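Turnaround Time of Regional Turboprops at a Small Airport: A Study of Ground Handling at Clitthorpe

Project report, Air Transport Operations
Group members: Edvin Magnusson, Burgi Kaufmann, Pirmin Pfister
Supervisor: Rupert Camenzind

1. Introduction

Regional turboprops spend a large share of the operating day on the ground. On a sector of less than an hour, a turnaround that runs ten minutes late is difficult to recover in the air, and the delay is usually passed on to the next sector. For a carrier flying one aircraft back and forth between the same airports, a late first rotation can affect every later departure.

The subject of this report is the turnaround of a high-wing twin-engine turboprop at Clitthorpe, a single-runway airport with one terminal building and no passenger bridges. The operator, Briltum, serves Clitthorpe from its base at Wandau and also flies a shorter sector to Hollenstein. The group set out to identify which ground tasks determine the length of the turnaround and whether the present order of tasks can be changed without extra staff or equipment.

Flight performance, crew duty limits and ticket revenue are outside the scope of the work.

2. Background

A turnaround is measured from the time the chocks are placed (on-block) to the time they are removed (off-block). Between these two events the tasks fall into chains. Some tasks can run in parallel, such as baggage unloading and passenger exit. Others must wait for an earlier task to finish. Boarding cannot start until the cabin has been checked, and the cabin check cannot start until the last arriving passenger has left.

The aircraft type used by Briltum has a passenger door with built-in stairs at the rear left and a cargo door at the front left. The propellers are between the two. Passengers and baggage are therefore handled on the same side of the aircraft, and the walking route must be kept clear of the propeller area. The fueling point is on the right side, behind the main landing gear. Refueling with passengers on board is permitted by the operator's manual only under extra conditions, and at Clitthorpe it is not done.

The longest chain of dependent tasks is called the critical path. Shortening a task that is not on the critical path gives no reduction in total time. This point is basic, but it was found to be relevant in practice, as the handling agent had earlier put most of its effort into faster baggage unloading.

3. Data

Two sources were used. The first was the block-time record supplied by the operator, covering 3197 turnarounds at all stations. Of these, 239 took place at Clitthorpe and were kept for the analysis. The record gives on-block time, off-block time, passenger count in and out, and a delay code where one was entered. It does not give times for single tasks.

The second source was direct observation on the apron. Mechthild Pfister, the duty manager of the handling agent, arranged access and signed the group in. Task start and end times were written down to the nearest half minute on a printed form by two observers, one near the passenger door and one near the cargo door. Both watches were set against the clock in the operations office before each session.

Most observation was done in March. Deicing was needed on several mornings, and those turnarounds were marked and treated separately.
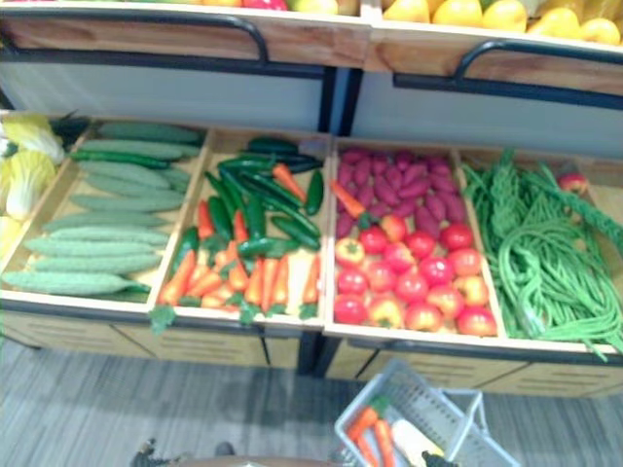

The start and end of each task had to be defined in advance, as the first trial session showed that the observers did not agree. Passenger exit was taken to start when the first passenger stepped onto the stairs and to end when the last one stepped off. Refueling was taken from hose connection to hose removal, so the positioning of the truck was recorded as a separate item. Boarding was taken to end when the door was closed, even if all passengers were seated earlier.

4. Method

The tasks were entered in a network diagram with the dependencies taken from the handling manual. Median task times from the observations were used. The median was preferred to the mean because a few long values, mainly from waiting for a wheelchair lift, would have moved the mean a good deal.

The critical path was then calculated for three cases: the present order of tasks, an order with the fuel truck positioned before arrival, and an order in which the cabin check begins from the front while the last passengers are still leaving at the rear. In the third case the check was assumed to be carried out by the same cabin crew, with one crew member remaining at the door.

The network total was compared with the block-time record as a check on the model. Turnarounds with a scheduled ground time of more than one hour were left out of the comparison, since the aircraft simply waits for its slot and the block time says little about the work.

5. Results

In the present order, the critical path runs through passenger exit, fuel truck positioning, refueling, boarding and door closing. Baggage handling is not on it. Unloading and loading together were completed before the end of boarding in every observed turnaround, except where a late bag was brought out after the hold had been closed.

Truck positioning was the most variable item. The single fuel truck at Clitthorpe is parked behind the terminal and is also used for general aviation. When it was already standing at the edge of the apron, refueling began soon after the last passenger had cleared the stairs. When it had to be called, the cabin was ready and empty while the crew waited for fuel.

With the truck in place before arrival, the fueling chain becomes shorter than the cabin chain on flights with a small fuel uplift. The cabin check is then critical. On flights with a large uplift, refueling stays critical in all three cases.

The earlier cabin check gives no gain when used alone. It gives a gain only together with early truck positioning – and then only on the short sector to Hollenstein, where Briltum often carries enough fuel from Wandau to keep the uplift small.

6. Discussion

The model reproduces the order of events well but tends to give a total that is slightly too short. The likely cause is the handover time between tasks, which was not recorded. A ramp agent who finishes at the cargo door has to walk behind the wing tip and report before the next step is released. A later study should log these gaps as items of their own.

The observations cover daytime operations only. The last evening rotation is handled by a reduced crew, and the results should not be applied to it without a check.

Delay codes were of limited use. Many late departures carried only the code for a late inbound aircraft, even where the ground time at Clitthorpe had also exceeded the schedule. Rupert Camenzind suggested comparing scheduled and achieved ground time directly, and this was done for all the retained turnarounds.

Tankering, meaning the carriage of return fuel from Wandau, would remove refueling from the critical path on more flights. It increases landing weight and fuel burn on the inbound sector. The group did not have the cost data needed to judge this trade.

7. Recommendations

The fuel truck should be positioned at the apron edge before the planned on-block time of each Briltum arrival. The handling agent should receive the expected uplift from the crew by radio during the approach phase planning, before descent begins.

The change to the cabin check should be tested on Hollenstein flights first. It requires a revision of the cabin crew procedure and the consent of the operator. No change to baggage handling is proposed.

Appendix A contains the observation form, Appendix B the network diagrams for the three cases, and Appendix C the list of excluded turnarounds with the reason for each exclusion.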